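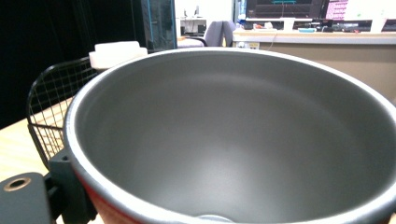
Hillach hand-held gripper, after one winter of use

229 shares 2 comments

I have used the Hillach hand-held gripper since November, and I think it is now time to write what I know about it. I bought it for collecting demonstrations of kitchen tasks: pots, baskets, small things on a table. Before it I worked with a Trasis, an older tool of the same family, and for two weeks I had also a Zuccaro on loan. So this is a review of the Hillach, but I will compare with the other two when it helps.

First, the weight. The maker does not print it on the box, so I put the tool on a kitchen scale, complete with camera and cable. The Hillach is heavier than the Trasis by 174 grams. On paper it is a small difference. After a morning of work it is a large one, and my wrist knew it before my head did. The weight is mostly at the front, near the jaws, and you carry it with the thumb side of the hand. I solved a part of the problem by holding my elbow closer to the body. I would still prefer that the battery was in the handle, as in the Zuccaro.

The jaws are the reason to buy it. They are thick blocks, dark grey and matte, and they do not bend. With the Trasis, when I took a pot by the rim, the two fingers opened a little at the tips and the pot turned around the point of contact. You could correct it with the wrist, but then the recorded movement was a correction and the robot later learned my correction also. With the Hillach one jaw goes inside the rim, one stays outside against the wall, and the pot stays where you put it. I tried this with a big round pot with a rolled rim, a red one with grey non-stick inside, because such a rim is difficult for most grippers. The roll is thicker than the wall under it, so flat fingers touch only the roll. The Hillach also touches only the roll, but it is stiff enough that this does not matter so much.

I should say that an empty pot and a full pot are two different stories. With two litres of water inside I do not lift by the rim with any of the three tools. I slide the pot on the table and that is all.

The screws. The jaws are fixed with countersunk screws, and the holes have a metal ring which protects the plastic. This is a good detail. On my Trasis the holes became oval after some months of changing fingers, and then the fingers were never again parallel. On the Hillach I changed the jaws many times during the winter and they still close without a gap. The key that comes in the box is too short for a normal hand, please buy a longer one.

Now the camera. It sits above the jaws and looks forward, and it is wide. I like this and I also do not like it. I like it because both the object and the table are always in the image, and also the jaw itself in the corner, so the software always has something to compare. What I like less is that the wide view takes the whole room with it. If you have computer screens on a counter behind, or an office chair, they will be in your recordings. For the training of a policy some variation in the background is even useful, but moving text on a monitor is not a useful variation. I put a black cloth at one side of my table and it helped on that side. For the rest I try to switch the monitors off, and I often forget.

With large objects there is another point. When you go near to a big pot, it fills most of the image and the tracking has few features left, only a smooth grey surface and a shiny edge. The Trasis lost its position here very often. The Hillach loses it less, and I believe it is because the lens is wide enough to keep a strip of the room at the top. If your room has plain white walls and nothing else, I expect it will be harder. A wire basket next to the pot is good for the tracking but bad for the hand: the outer jaw likes to catch the wires when you come down beside the rim. Leave more space than you think.

Exposure is automatic, with the option to fix it. Fix it. Under office tubes the bottom of a pot is bright, the rim has a sharp reflection, and a black basket is nearly without detail. The automatic mode jumps between these three, and you see the jump in the recording as a small flash.

The software is the weak part. It installs without trouble, the calibration takes a few minutes, and the export is a normal format which my scripts could read. But the program does not tell you that an episode is bad until you have finished the whole session. The Zuccaro makes a short sound when the tracking is lost. It is a simple thing and I miss it every day. I wrote to support in Idstead about this and they answered politely — it is on their list, they say, without a date.

The trigger is comfortable, with a long travel, so it is easy to close slowly on a sponge or on other soft things. The spring is a little strong for small hands. A colleague with smaller hands than mine uses two fingers on it and has no complaint.

Cable: too stiff, and it comes out of the wrong side if you are left-handed. I am not, but I tried, and the cable goes exactly where you want to look.

Would I buy it again? For pots, pans and baskets, yes. For small things like screws, pens or coins I would take the Zuccaro — its fingers are thinner and it is kinder to the wrist. The Trasis I keep in a drawer as a reserve. If you already have one and your objects are light, I see no big reason to change.

I will write again when the new version of the software comes, if it comes.

Posted April 24, 2025

2 comments

Thank you for the test with the rim. Do the old Trasis fingers fit on the Hillach?

Reply from the author: No, the distance between the holes is different. I made a small adapter plate, but it adds length at the front and the tool becomes even heavier there, so I stopped to use it.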